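Last updated: April 19, 2024
Print | E-mail this post
43 shares | 4 comments

My afternoon at the Burkura open day

I've been promising to write this one up since February, so apologies to everyone who asked (hi Mom). Burkura is the little robotics outfit that moved into the old Pichler building, and twice a year they open the doors and let regular people wander through. I signed up the minute I saw the poster, mostly for the coffee and a little bit because I've wanted to see the inside of that place since I was a kid!

First surprise: it's gorgeous in there. High white ceiling, huge windows, trees outside, a mezzanine at the back with black railings. I was expecting a basement with bad lighting.

Second surprise: there was a picnic tablecloth. Severin Marti, who showed our group around, explained that they're teaching a robot to do small tabletop jobs, and the way you do that is have people do the jobs first, holding a gripper in each hand. The grippers record everything – how they move, when they close, what they see – and later the robot learns from all those recordings. The blocky black-and-white squares help the computers keep track of where each gripper is.

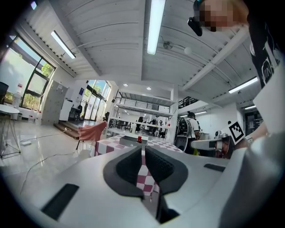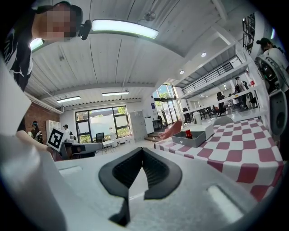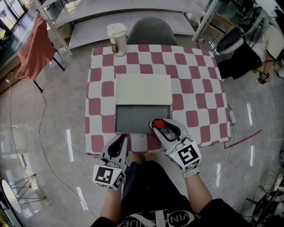
Red ball, gray tray, checkered cloth in that last one. Sounds easy, right?

So I had a go

Friends, it is not easy. You want to turn your wrist the way you always do, and the gripper has other ideas. My first pinch sent the ball off the table and under somebody's chair (sorry, whoever you were). By my third try I had slowed way down and was holding my breath, and I got it in the tray! The man behind me clapped, which was nice of him.

Severin told us they had 1,952 recordings of tabletop jobs so far and that the first 1,000 were the hardest, because everybody was still figuring out how to hold their elbows. I asked if my attempts would go in the pile. He said the bad ones can be useful too, and I have decided to take that as a compliment.

I had a million questions and he answered nearly all of them. Does the robot get bored? (No.) Do the people? (Yes, so they swap out a lot.) Could it load my dishwasher? Not soon – plates are slippery and everybody's dishwasher is different. I could have told him that, I've seen how my brother loads ours.

If you want to go, the next one is in the fall, and you sign up at the front desk. Park behind Skeston Hardware, the lot out front fills up early. Wear something with short sleeves, my cardigan kept catching on things.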